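Hiring a studio at Drorkcombe for a two-day shoot — deposit and hours questions
Venue Hire and Locations > South West

Posted Jun 30, 2024

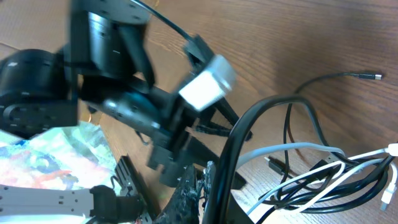
Deposit and overtime terms

dovetail_k
I'm looking at the upstairs studio at Drorkcombe for a small product shoot, two days back to back. The quote came through Kustero and the total is £1,854 including the cleaning fee. On top of that they want a £200 deposit against damage. Has anyone here hired it through them? I want to know how long the deposit takes to come back and whether they count setting up as part of the hire. The listing says 8 hours a day and nothing else.

marlpit
Setting up counts. So does packing down. Your 8 hours start when you're given the key and end when you hand it back. We were charged a full extra hour for going over by a quarter of one.

I got the deposit back in three weeks. I had to email twice.

lensandladder
Three weeks sounds slow. Mine was back in a few days, but I booked direct with the building and not through Kustero. Might be worth ringing them to ask if they'll match the price without the booking fee.

dovetail_k
I did ask. They said all bookings go through Kustero now.

marlpit
That changed in June, I think. The old booking page still comes up if you search for it but the form doesn't go anywhere.

greyfelt
I'd look at Dovier before you pay anything. Smaller room, but you get it from early morning until they lock up, and there's parking at the back. Drorkcombe is nice to look at but you pay for the windows, and if you're lighting everything yourself you'll have the blinds down all day anyway.

lensandladder
Disagree on Dovier. The floor upstairs moves when people walk on it. Fine for portraits or a meeting, no good for long exposures or anything close up. We lost half a morning to it.

greyfelt
We've shot small items there on the ground floor with no trouble at all. Ask for the ground floor.

lensandladder
The ground floor has the fridge and the boiler cupboard. If there's any sound being recorded you'll hear both.

dovetail_k
No sound, only stills and a few short silent clips. The floor matters more to me. Is Drorkcombe solid?

marlpit
Yes, concrete under boards. The thing to check there is the power. Both sides of the room run off the same circuit and we tripped it with the heaters on. Ask where the fuse board is when you collect the key — it's in the downstairs corridor and the door is kept locked.

greyfelt
Also ask about the lift. It was out when we viewed the place and the stairs turn twice.

dovetail_k
Thanks, didn't know about either. Does the rate cover tables and stands or is that extra?

marlpit
Tables and chairs are included. Stands are extra. We hired ours from Fuchs and they delivered to the door, but someone has to be there to sign.

dovetail_k
OK. I've asked Kustero to put the overtime rate in writing and to let me in the evening before to leave the heavy boxes. Will post what they say.

lensandladder
They said no to us on the boxes, but try.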